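Monday, April 1, 2024

My old phone is in a drawer now, switched off, and I think everything is off it. I thought the same thing two weeks ago and I was wrong, so I'm writing down what moving phones was like this time, mostly for my own use the next time I do it.

The old one was fine except for the charging port. The cable had to be held at an angle, and by January it had to be held at an angle with a book on top of it. I took it to Mac Carthaigh, the repair place next to the dry cleaner in Baltirari, and they cleaned it out for free and told me the port itself was worn. A new port was $89. The phone was also down to its last year of updates, so I paid for nothing, said thank you, and went home to look at new phones. I ended up with last year's model in gray at $424.

Copying the photos, messages, contacts and apps took one evening. You put the phones next to each other, they find each other, and you leave them alone. Mine finished while I was making dinner. When I picked up the new phone, it had my wallpaper and all my apps in the same folders, and it looked like the job was done.

What it had copied was the apps. It had not copied my being signed in to them. I knew this would be true for the bank. I didn't expect it for the library, the pharmacy, the parking app, or the thing that controls the heat in the back room.

**The cards**

The payment cards don't come across, and they shouldn't. The way I understand it, the phone doesn't keep your real card number for tapping at a register. It keeps a stand-in number made for that one phone, so the new phone needs a new stand-in and the bank has to agree to it. In practice this means you add each card again and wait for a text or a call.

I have three cards I use on the phone. The credit card took less than a minute. The debit card sent a code to my email, and that was fine too. The third is a Stostska prepaid card, the one I use for groceries so I can see what I'm spending, and it wanted me to call.

I called. The recording said they were busy. I got a person after a while and she asked for the last deposit amount, the date of it, and my mailing address. I gave my current address. She said it didn't match. I had moved and never told them. To change the address, I needed to sign in to the app. To sign in to the app on a new phone, I needed to be verified. To be verified, I needed the right address.

I gave her my old address and that worked. I changed it in the app ten minutes later. I don't feel great about how easy that was, but it got me my grocery card back.

One thing to know if you do this: the old phone can go on paying for things until you take the cards off it. Each phone has its own stand-in number and both of mine worked. I bought coffee with the old one on the Saturday just to see. After that I removed the cards on the old phone one at a time, and then I signed in to each bank's website to make sure the old phone was gone from the list of devices. The debit card's bank still had it listed, along with a watch I sold years ago. I removed both.

**The codes**

This was the part that went badly. I use Triseck for the six-digit codes that a lot of sites ask for when you sign in. I picked it years ago on the advice of my friend Kathleen Kavanagh, and I've never had any complaint about it. A new code every 30 seconds, a list of accounts, and nothing else on the screen.

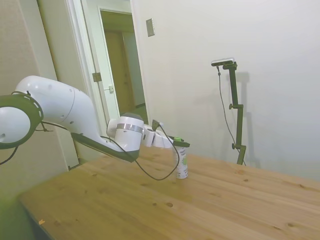

When I opened Triseck on the new phone, the list was empty. The app was there and the accounts weren't. It's supposed to work that way unless you turn on backup, and I had never turned on backup. I remember the question coming up when I first installed it and I remember picking "Not now."

I still had the old phone, so this was an annoyance and no worse. If you have both phones, you open the old one, choose Export, and it shows you a square code to scan with the new one. I did that, and all my accounts showed up on the new phone. Then I tried to sign in to my email and the code was rejected. I tried the next code. Rejected. I tried the same account on the old phone and it worked.

I spent most of an evening on this. I removed the account and exported again. I restarted both phones. I read a help page that told me to contact the site I was signing in to, and the site's help page told me to contact the maker of the app.

The answer was the clock. I had set the new phone's time by hand during setup, the first night, before it was on the Wi-Fi. It was off by a little more than a minute and I hadn't noticed. The codes are made from a shared secret plus the current time, so if your phone has the wrong time, it makes the wrong codes. I went into the settings, turned on automatic date and time, and every account worked.

I told Kathleen and she said she would have asked about the clock first. She has a way of saying these things after.

So now backup is turned on, with a long password that I wrote on paper. I also went through the accounts and printed the recovery codes for the ones that matter, meaning email, both banks, and the place where my taxes are filed. Recovery codes are the one-time codes a site gives you when you set this up, the ones you're told to save somewhere safe. I had saved mine as screenshots. On the phone. The pages are in the same folder as the car title now.

**The bus**

I take the bus two or three days a week, and my pass is on the phone. A transit pass can only be on one phone at a time, which is different from a payment card. You have to take it off the old one first, and then it floats somewhere for a bit, and then you add it on the new one.

I did this at the kitchen table on a Sunday night and it went through on the second try. My neighbor Ruairí Nic Giolla did it at the bus stop, with the bus coming, and paid cash that morning. His pass showed up in the afternoon with the full balance. If you need to ride in the morning, do it the night before.

The new phone also wants to open the payment screen every time I get near the reader on the bus, even though I have the pass set as the default for transit. It charges the right thing. It shows me the credit card for a second first, and I've stopped checking.

**Things I forgot**

The voicemail greeting. It went back to the robot voice reading out my number, and I only found out when my sister asked if I'd changed carriers.

The alarm. My weekday alarm copied over, but the sound it was set to didn't, and it used the default. The default is quiet. I was late once.

The parking app, which still had a license plate from my last car. That isn't the new phone's fault. I found it while I was signing back in, so I suppose moving phones did me a favor there.

The notes app I keep grocery lists in. It had been saving to the phone only, and the copy brought over everything up to that night, but I kept adding things on the old phone for a few days out of habit. I typed those in by hand. There weren't many. Onions, mostly, and the name of a paint color.

And the Stostska app again, which is what I meant at the top about being wrong. I had removed the card from the old phone's wallet but I was still signed in to the app there, and its alerts were going to the old phone in the drawer. It wasn't off yet at that point, so it was buzzing in there against a tape measure. I thought it was the refrigerator. I signed out, and then I had to turn the alerts on again on the new phone, under a menu called Preferences and not the one called Notifications.

I haven't wiped the old phone. The usual advice is to wipe it once you're sure, and I'm giving it until the end of the month. The trade-in offer I got was small enough that I'm not in a hurry, and I might pay for the port after all and keep it for music in the garage. I have 2000 or so songs on it that I bought one at a time before I stopped buying them, and they play without any signal out there. I'd want to ask Mac Carthaigh whether the $89 still stands.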